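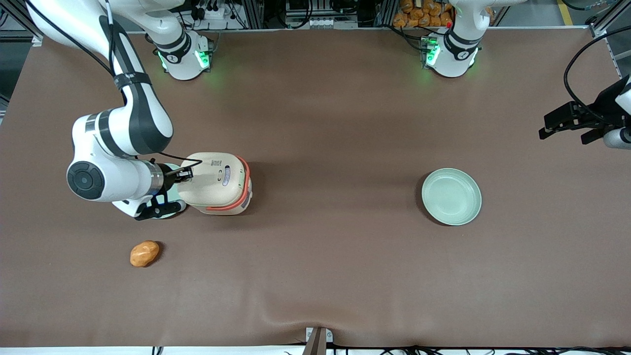
A cream-coloured container, lying on its side.

Starch

Starch is a substance that plants make to store energy. Green leaves use sunlight, water and a gas called carbon dioxide to make sugar. The plant uses part of this sugar straight away. The rest is joined together into long chains, and these chains are starch.

A single piece of sugar is very small. A chain of starch can hold 900 pieces of sugar or many more. Sugar dissolves in water and is easily moved about inside the plant. Starch does not dissolve in cold water, so it stays where the plant has put it.

Where plants keep starch

Different plants store starch in different parts. A potato is the swollen end of an underground stem. Rice and wheat store starch in their seeds, which are called grains. The starch is packed into tiny grains of its own, called granules, which can be seen with a microscope. Potato granules are large and oval. Rice granules are much smaller and have corners.

When a seed or a potato begins to grow, it has no leaves to make sugar. It breaks its starch back into sugar and uses that until the first leaves open.

What heat does

Raw starch granules are hard and tightly packed. When they are heated in water they take the water in and swell. The granules become soft and some of them burst. The liquid around them thickens. This change is called gelatinisation. It is the reason that dry rice becomes soft when it is cooked, and that a sauce made with flour becomes thick.
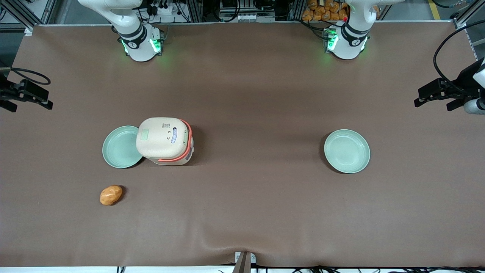
A rice cooker and two pale green bowls.

If cooked starch is left to cool, some of the chains move back together and push water out. Cold rice is firmer than hot rice for this reason. Bread goes stale in much the same way.

Testing for starch

Iodine solution is brown. When it touches starch it turns blue-black. Ask an adult to do this test with you.

1. Put a slice of raw potato on a plate.
2. Add 2 drops of iodine solution.
3. Wait 15 seconds and look at the colour.
4. Repeat with a slice of apple and a little salt.

Do not eat any food that has been tested. Iodine stains skin and clothes.
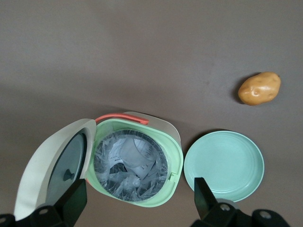
Why does bread taste sweet if you chew it for a long time?
Spit contains a substance called amylase, which cuts starch chains into shorter pieces. Some of these pieces are a sugar called maltose, and the tongue can taste it.

Text by Colleen Campbell | Contact Prunby | © 2020 Prunby | Back to top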